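Guide d'installation et d'utilisation du kit de téléopération Driltar
Section 4 – Mise en place du poste de table et prise en main des préhenseurs manuels

Édition révisée, 12 juin 2019
Rédaction : Gisela Sepúlveda. Relecture technique : Yamila Domínguez.

4.1 Objet de la section

La présente section décrit l'installation du poste de table, le raccordement des deux préhenseurs manuels et le déroulement d'une séance d'enregistrement à deux mains. Elle s'adresse aux opérateurs ayant déjà procédé au déballage et au contrôle du matériel décrits à la section 2, ainsi qu'à l'installation du logiciel Skendora décrite à la section 3.

L'étalonnage des capteurs de position et l'exportation des enregistrements sont traités respectivement aux sections 5 et 7.

4.2 Éléments nécessaires

Avant de commencer, réunir les éléments suivants :

Préhenseur manuel gauche, avec son câble
Préhenseur manuel droit, avec son câble et sa sangle
Unité d'acquisition Riquelme et son bloc d'alimentation
Deux trépieds
Jeu de doigts de rechange
Clé hexagonale fournie dans la pochette d'accessoires
Objets de travail choisis pour la séance

Les préhenseurs gauche et droit ne sont pas interchangeables. La lettre G ou D est gravée sous la poignée. Un préhenseur raccordé du mauvais côté est reconnu par le logiciel, mais les mouvements sont enregistrés en miroir et la séance doit être recommencée.

4.3 Choix et préparation de l'emplacement

1. Choisir une pièce dont le sol est plan et stable. Une moquette rase convient ; un tapis non fixé est à proscrire.

2. Placer la table de manière à laisser un passage libre à l'arrière et sur les deux côtés. L'opérateur doit pouvoir s'éloigner du poste sans enjamber de câble.

3. Disposer les trépieds au-delà du plateau, un de chaque côté. Ouvrir complètement les jambes et serrer les colliers avant de monter tout équipement.

4. Vérifier que le plateau est propre et mat. Les surfaces vernies ou vitrées provoquent des reflets qui perturbent le suivi des doigts.

5. Régler l'éclairage sur le plateau. L'arrière-plan peut rester dans la pénombre, à condition que la zone de travail soit éclairée de façon uniforme.

Remarque. Une fois l'étalonnage effectué, ni la table ni les trépieds ne doivent être déplacés. Tout déplacement, même léger, impose de reprendre la procédure de la section 5.

4.4 Passage des câbles

1. Mettre l'unité d'acquisition hors tension.

2. Raccorder le câble du préhenseur gauche au port 1 et celui du préhenseur droit au port 2. Tourner la bague jusqu'au déclic.

3. Laisser descendre le câble de chaque préhenseur du côté de l'opérateur, en conservant assez de mou pour atteindre le bord opposé du plateau sans tension.

4. Regrouper les câbles provenant des équipements arrière et les faire courir au sol en un seul faisceau.

5. Lover l'excédent en boucles larges, à l'écart des pieds de l'opérateur. Ne pas plier le câble à angle vif et ne pas le coincer sous un pied de table.

ATTENTION. Ne jamais brancher ni débrancher un préhenseur lorsque l'unité d'acquisition est sous tension. Le circuit de commande de la poignée peut être endommagé de manière irréversible. Ce type de dommage n'est pas couvert par la garantie Cillura.

4.5 Montage et contrôle des doigts

Les doigts sont des pièces d'usure. Leur état est à contrôler au début de chaque séance.

1. Presser la gâchette à fond, puis la relâcher. Les doigts doivent se fermer sans point dur et revenir en position ouverte.

2. Examiner les surfaces de contact. Remplacer les doigts en cas de fissure, de déchirure ou de jeu à la base.

3. Pour remplacer un doigt, desserrer la vis de retenue avec la clé hexagonale, retirer le doigt dans l'axe, engager la pièce neuve jusqu'en butée et resserrer sans forcer.

4. Remplacer toujours les deux doigts d'un même préhenseur.

5. Répéter le contrôle du point 1.

4.6 Position de l'opérateur et prise en main

1. Se placer face à la table, le bassin parallèle au bord du plateau.

2. Retirer bagues, bracelets et montres. Les manches longues sont admises si elles sont ajustées au poignet.

3. Passer la main droite dans la sangle, saisir la poignée et régler la tension. La sangle doit maintenir l'appareil sans comprimer le dos de la main.

4. Saisir le préhenseur gauche par la poignée, l'index posé sur la gâchette.

5. Amener les deux préhenseurs au-dessus du plateau, doigts ouverts, et garder la position jusqu'à ce que les deux témoins du logiciel passent au vert.

Si un seul témoin passe au vert, reposer les deux appareils et reprendre au point 5. Si le défaut persiste, se reporter au tableau de dépannage de la section 9.

Remarque. La durée d'une séance continue est limitée à 12 minutes par opérateur. Au-delà, la fatigue du poignet dégrade la régularité des gestes, et les enregistrements obtenus sont difficilement exploitables. Prévoir une pause de 8 minutes au minimum entre deux séances.

4.7 Choix et disposition des objets

Le kit permet d'enregistrer la manipulation d'objets rigides, souples ou ajourés. Il est recommandé d'associer plusieurs de ces catégories au cours d'une même séance, en tenant compte des indications qui suivent.

Objets souples (chapeaux, torchons, vêtements). Les poser à plat ou dans leur forme naturelle. Saisir un bord ou un pli et éviter de pincer plusieurs épaisseurs à la fois. Fermer les doigts progressivement.

Objets en fil métallique. Saisir un seul brin, de préférence près d'une jonction, où la structure se déforme le moins. Les fils fins sont parfois mal détectés sur un plateau clair ; ajuster le contraste dans le menu Affichage de Skendora si le contour apparaît interrompu.

Petits objets ronds. Les caler contre un objet plus grand pour éviter qu'ils ne roulent. Approcher les doigts par le dessus et fermer lentement.

Procédure de disposition :

1. Placer les objets dans la zone centrale du plateau, à portée des deux préhenseurs.

2. Ne rien poser sur les orifices passe-câbles du plateau.

3. Vérifier qu'aucun objet ne touche les profilés en aluminium situés de part et d'autre de la table.

4. Saisir la liste des objets dans le champ Contenu de la séance. Ce champ est limité à 127 caractères.

ATTENTION. Ne pas utiliser d'objets coupants, de récipients remplis de liquide ni de pièces chaudes. Les préhenseurs ne sont pas étanches, et leurs doigts ne résistent pas à la chaleur.

4.8 Déroulement d'un enregistrement

1. Dans Skendora, ouvrir l'onglet Séance et sélectionner le profil Deux mains.

2. Lancer l'enregistrement à la pédale ou demander à un second opérateur de le lancer au clavier.

3. Attendre le signal sonore avant tout mouvement.

4. Exécuter la tâche à vitesse régulière. Éviter de croiser les avant-bras et de masquer un préhenseur par l'autre.

5. En cas de chute d'un objet hors du plateau, interrompre l'enregistrement. Ne pas ramasser l'objet préhenseur en main.

6. La tâche terminée, ramener les deux préhenseurs au-dessus du plateau, doigts ouverts, et attendre le second signal sonore.

7. Valider ou rejeter l'essai. Un essai rejeté est conservé pendant la séance en cours, puis supprimé à la fermeture du logiciel.

Les organismes ayant souscrit le service d'accompagnement Cillura peuvent transmettre un premier lot d'essais à l'équipe technique, qui leur retourne un avis écrit sur la qualité des gestes et sur la disposition du poste. Les modalités d'envoi figurent à l'annexe B.

4.9 Fin de séance et rangement

1. Fermer la séance dans Skendora et attendre la fin de l'écriture des fichiers.

2. Reposer les préhenseurs sur le plateau, doigts ouverts, gâchette libre.

3. Mettre l'unité d'acquisition hors tension, puis débrancher les câbles en tenant la bague et non la gaine.

4. Essuyer les doigts avec un chiffon sec. L'alcool et les solvants sont interdits.

5. Ranger chaque préhenseur dans son logement, sans enrouler le câble autour de la poignée.

6. Consigner dans le registre du poste tout remplacement de doigts et toute anomalie constatée.

Un contrôle complet du kit par un technicien agréé est à prévoir chaque année, au mois de mars de préférence. La demande s'effectue au moyen du formulaire de l'annexe C.
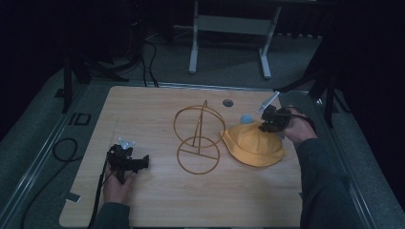 Figure 4-1. Travail à deux mains sur le poste de table : structure en fil métallique, chapeau souple et petite balle.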